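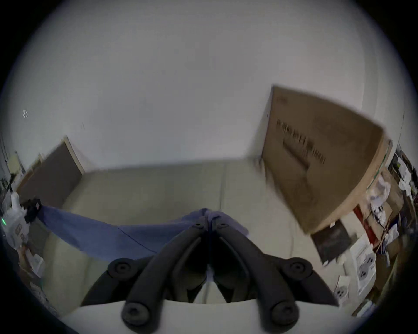
A reader in Otden wrote to us that she had given up on renting and gone back to her parents at thirty-four, with two suitcases and a rice cooker. She wanted to know if other people were doing the same, and if we would please stop printing advice about coffee and savings. Her letter came on a Thursday and by the next week there were more like it in the box.

I read all of them. Many came from Hetar, the district behind the old grain port, where I also rented when I first arrived in this country. In those years a room in Hetar was cheap and cold, and the landlord came himself for the money. Now most of the buildings are managed from an office, and the tenant pays through Gitinance, a service which takes a fee of 4 dollars every month for the pleasure of paying.

One letter had a full list of costs. The rent was 988 dollars for a single room with a shared kitchen. The deposit was the same again, and the cleaning charge was 188, paid before moving in. The writer had stayed there for eleven months. When he left, he received back 32 dollars and a form.

I asked the Sakai tenants' office if such a thing is permitted. The answer was long, and the short part of it was yes, when the contract says so. Contracts in Hetar say so very often. The office advises to read page three before signing, and to ask for every charge in writing.

What surprised me in the letters was how little anger there was. People wrote about their old bedrooms, which had become sewing rooms or storage. They wrote about eating dinner at six again, and about a father who still waits up. One woman said she sleeps better than in all her years alone, but she does not tell this to her colleagues.

Our reader in Otden wrote a second time in October. She has looked at two apartments and did not like the windows.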